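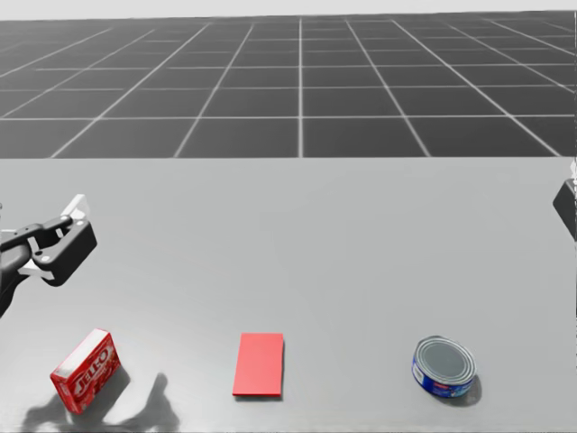

Jurnham tabletop handling rules - frequently asked questions
Updated 2024-12-03

Which trials do the rules cover?
Any trial, simulated or physical, in which an arm handles packaged goods on a flat table. Borex and Ngata cells follow the same text. Kura cells joined in August.

How far apart must objects be placed at the start?
At least 10 cm, measured between nearest edges. Stacked items fall under section 5.

Is contact with a carton before the grasp a fault?
Only if the carton moves out of its start zone. Log the contact either way - the reviewer decides.

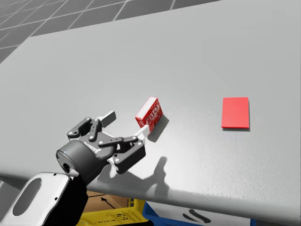 How long must simulation logs be kept?
Keep them for 405 days from the date of the trial, with the scene file and the controller version. Failed trials are kept for the same period.

Who signs off a change to the gripper settings?
The cell lead, on form 2.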